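Hellent starts second line for perforated metal sheets in Clulatthorpe

13/11/2023

Hellent has put into operation a second production line for perforated sheets at its works in Clulatthorpe. The line was installed in September and is now running on normal customer orders. With this step the company wants to make the waiting time shorter for customers who need small and medium quantities, and to take back some kinds of work which were given to outside suppliers before.

Perforated sheet is a plain metal sheet in which holes are punched in a regular pattern. It is used for machine covers, ventilation grilles, stair treads, sorting screens, ceiling panels and many other purposes. The holes can be round, square or long, and they can stand in straight rows or in staggered rows. In the last years Hellent has received more and more requests for staggered round holes in stainless steel, mainly from builders of food machines and from companies that repair grain dryers.

The first line in Clulatthorpe is a wide press which was bought for long production runs. It works well when the same pattern is ordered in big amounts, but every change of the tool set takes a lot of time. For this reason the small orders were collected and produced together, and a customer who needed only a few sheets had to wait until the next suitable run. The normal delivery time for such an order was eight weeks. On the new line Hellent offers six weeks for the first order of a pattern, and the company expects that repeated orders can be delivered earlier, when the tool is already in the store.

The new press is narrower than the first one. It takes the sheet from a flat stack and not from a coil, so the material does not need to be straightened before punching. After punching, the sheet goes through a roller leveller, because every perforated sheet becomes a little curved when so much material is taken out of it. Then it is washed to remove the punching oil and it is checked on a light table. The light table is an old method, but the operators like it very much. A blocked hole is seen immediately as a dark point, and the person who checks can open it by hand or send the sheet back.

At the moment there are 20 tool sets available for the new line. Most of them are for round holes. The square hole tools are fewer, and the long hole tools will be added when the first customers have confirmed their needs. Hellent asks customers who have special patterns to send a drawing with the hole size, the pitch, the width of the plain margins and the direction of the rows. The last point is often forgotten. When the rows are staggered, the sheet does not have the same strength in both directions, and for a screen which must carry a load this makes a real difference.

The material range stays the same as before: galvanised steel, mild steel without coating, stainless steel and aluminium. Copper and brass are possible only after agreement. The company does not keep these metals in the store, and the customer should count with a longer time and a minimum quantity. Sheets thicker than the hole diameter are also a special case. They can be punched in some materials, but the punches break more easily, and the sales office will give a clear answer only after looking at the drawing.

Together with the new line, Hellent has changed the way in which edges are made. Until now, sheets with plain margins on all four sides were cut from larger pieces, and the customer received the margin which came out of the pattern. In the new line the press can stop and start again inside the sheet, so that the margin is kept on all sides and the last row of holes is complete. For machine covers this is important, as the cover is usually screwed or folded along the margin. A broken row of half holes looks bad and it can also hurt the hands of the person who cleans the machine.

Deburring is still made as a separate step. Every punched sheet has a smooth side, where the punch goes in, and a rougher side, where it comes out. For covers and panels the smooth side is normally placed outside. For screens it depends on the use, and Hellent recommends to write on the order which side will be in contact with the product. If nothing is written, the sheets are packed with the smooth side up.

One of the first products from the line was a series of 210 screen plates for Kotcombe, a dealer of spare parts for seed cleaning machines. The plates have small round holes and a folded edge on two sides. The folding was done by Prieto, a workshop which has worked together with Hellent for a long time and which also makes frames and boxes from finished sheets. According to Hellent, the cooperation with Prieto will continue in the same way. There is no plan to buy folding machines for Clulatthorpe, and customers who want finished parts can still place one order at Hellent and receive everything in one delivery.

For the neighbours of the works there is a small change too. Punching is loud, and the first press could sometimes be heard on the road behind the building when the gates were open in summer. The new press stands inside a closed cabin with sound absorbing walls. The walls are made, as one can expect, of perforated sheet from the own production with mineral wool behind it. The company says that it will put similar panels on the inner side of the gates, but a time for this work is not decided yet.

The small round discs which fall out of the sheet are collected separately for each metal and go back to the scrap dealer. In stainless steel this is an important point for the price. With an open pattern, a large part of the sheet becomes scrap, and the customer pays for the full sheet at the beginning. Hellent now shows the scrap value as its own line in the quotation, so that the buyer can see how the price is composed. Some buyers had asked for this, mainly when the steel prices were moving quickly.

Prices for patterns from the standard list have not been changed with the start of the line. For a new pattern the tool cost is calculated one time, and the tool stays at Hellent, where it is sharpened and kept ready for further orders. A customer who wants to own the tool can agree this before the order is made. Tools which were made for the first press do not fit in the new one, so a customer with an older special pattern should ask the sales office on which line it will be produced.

Sample pieces from the new line can be ordered in all standard patterns. They are cut to a size which is easy to send by post, and the hole size, the pitch and the open area are written on a label on the back. For stainless steel the samples are available with a brushed surface and with the normal mill surface. Please write both the pattern and the material when you ask for samples, and mention if the pieces are needed for a load test, as in this case a larger piece with full margins will be prepared.
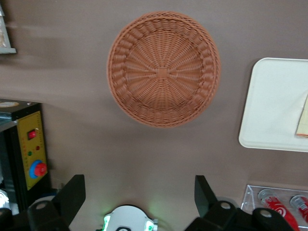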